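FOR IMMEDIATE RELEASE
Mon 5 May

Trellanbridge Innkeepers Welcome an Early Spring, and Ask the County to Keep the Riverside Bus Running

TRELLANBRIDGE – The Trellanbridge Innkeepers' Circle is very glad to share its spring report on overnight stays in the town and the valley around it, and gladder still that the news in it is mostly good. Members took in 1,974 room nights during March, the best March since the Circle began keeping a shared tally, and a good many of those nights fell in the middle of the week, when our dining rooms have usually been so quiet that you could hear the clock in the hall.

Anyone who has run a small hotel in a river town will know what that means. Summer has always looked after itself here. People come for the water and the long evenings, and they book the same rooms they booked last year, sometimes before they have even checked out. It's the stretch between New Year and the first warm weekend that keeps an innkeeper up at night going over the heating bill, and for several years now that stretch has been getting longer and thinner. So when the March figures were added up and then (we admit it) added up a second time, there was a good deal of happiness around the table, and somebody went to fetch a cake.

The Circle puts much of the change down to the Riverside bus, which the county brought back last fall on a trial basis. It connects the rail station at Rillarholm with Trellanbridge and makes 6 round trips a day, including one late enough to meet the evening train. Before that, a guest without a car had to telephone ahead and hope that one of us was free to drive over. Many of us did drive over, and enjoyed the company, but it is hard to build a season on whether the innkeeper's station wagon will start.

Members report that guests arriving by bus tend to stay longer than those who come by car. The typical bus guest in March stayed 3 nights. They eat in town, they walk to the shops on Weir Street, and they ask at the desk for something to do on a rainy afternoon, so that the bookstore and the little museum at the old lock have noticed the difference too.

The trial is due to end after the summer, and the county has not yet said whether there will be money to carry on. The Circle would like to ask, politely and with real gratitude for what has already been done, that the service be made permanent, and that the decision be announced early enough for hotels to plan their winter staffing. Several members have kept housekeepers and kitchen staff on through the cold months for the first time in years, and they would dearly love to be able to promise the same again.

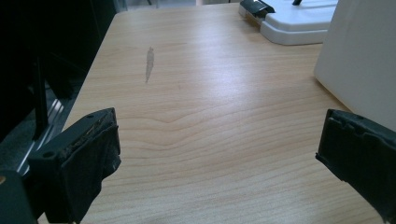 Genowefa Dudek told the Circle's spring meeting that she had been ready to close her upstairs rooms until Easter, as she had done every year since taking over the Marciniak House, and that by the second week of March she was airing them out again and calling her breakfast cook to ask whether she could come in on Tuesdays. She added that she would happily put a bus timetable on every pillow if the county would print enough of them, and that she hoped whoever writes the next one would use bigger type.

Her remarks were met with warm applause, and the point about the type has been passed along to the county's transportation office.

The meeting also gave members a chance to talk over the coming year. First among the plans is a shared midweek rate, to be called the Arska Welcome after the stream that runs down behind the church and joins the river below the mill. Guests who book two or more nights between Monday and Thursday, from the start of November to the end of March, will pay one simple price at any participating house, with breakfast included and no extra charge for a late arrival off the evening train. So far 13 inns, guesthouses and small hotels have agreed to take part, and the door is open to any others in the valley that would care to join in. There is no fee for joining, only a promise to honor the rate and to answer the telephone. 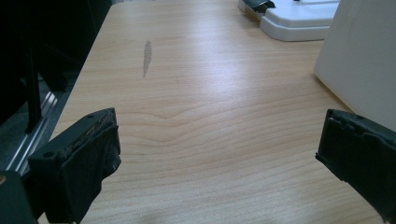
Members have also agreed to send guests on to one another more freely. In the past, a traveler who found one house full was often left to try the next on their own, and more than a few gave up and rode back to Rillarholm for the night. From this fall, the front desk at any participating house will call around until a bed is found, and will keep the traveler supplied with coffee in the meantime. It's an old-fashioned arrangement, and some of our older members remember their parents doing very much the same.

Not everything in the report is rosy, and the Circle would rather say so plainly. The cost of laundry has gone up again, and so has the cost of insurance. Weekend bookings in January and February were flat compared with last year, and two members who host wedding parties said that families are settling on smaller groups and shorter stays. Finding staff with experience is still hard, particularly in the kitchen. The Circle is talking with the high school about weekend training places for students who might like to learn the trade, and hopes to have more to say about that once classes are back in the fall.

Even so, the mood is a hopeful one. Bookings for June are coming in steadily, the footpath along the weir has reopened after its winter repairs, and the flower boxes on the bridge have been planted a little ahead of time. Travelers who have been meaning to visit, or to come back, are warmly invited to do so, and to come midweek if they possibly can, when there is more room at breakfast and more time for a chat.

About the Trellanbridge Innkeepers' Circle

The Circle is an informal association of independent inns, guesthouses and small hotels in Trellanbridge and the surrounding valley. Its members meet each season to share booking figures, compare notes on suppliers, and speak with one voice on matters that affect overnight visitors. Membership is open to any owner-run house in the valley.

Copies of the full spring report, including the month-by-month tally and the terms of the Arska Welcome rate, may be picked up at the front desk of any member house or requested by mail from the Circle, care of the Marciniak House, Weir Street, Trellanbridge. Reporters who would like to visit a member house or ride the Riverside bus with one of our innkeepers are most welcome to get in touch, and we'll be glad to meet you at the stop.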